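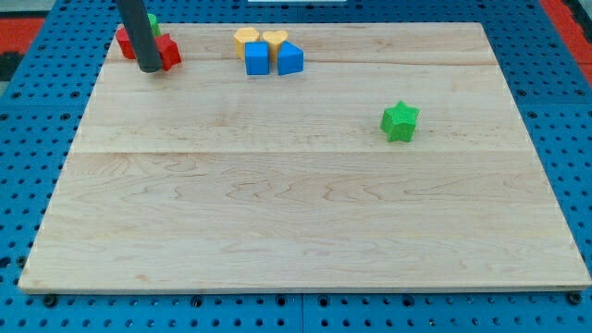 Minutes of the members' meeting, Plisdale Household Machines Circle
Held on 29/06/2025 in the upstairs room

1. Minutes of the last meeting
These were accepted with one correction. The price of the Greco window cleaner is 110 pounds, without the spare pads.

2. Can a machine tidy up yet?
The chair opened the discussion which was postponed from last time. Two members had visited the open day at Plindmont and they gave their impressions. In their opinion the arm there is good at pushing small coloured blocks over a flat board, such as stars, hearts and cubes, when it is told which one to move. It is slow, and when two blocks stand close together it often moves both.

One member said that this is already half of clearing a table. Another member did not agree — a child's bedroom floor has socks, paper and cables, and none of these slide like a block. It was also asked who will put the things in the cupboard after they are pushed into a heap. There was no answer to this.

The meeting agreed that sorting on a flat surface is near, for example in a shop's packing room, but that general tidying at home is still far.

3. Jola floor cleaner, home trial
The trial was made in 6 homes. In 5 of them the machine did the kitchen without help. In the last one it stopped at the door strip every time. The members who have it at home are asked to write down also how many minutes they spend preparing the floor, as this was forgotten in the first forms.

4. Shop-floor visit
The visit to the bakery warehouse is moved to November, at the wish of the bakery. Places are limited and names should be given to the secretary.

5. Other matters
The key for the upstairs room must be returned the same evening — last time it was missing for 2 days.

The meeting was closed after tea.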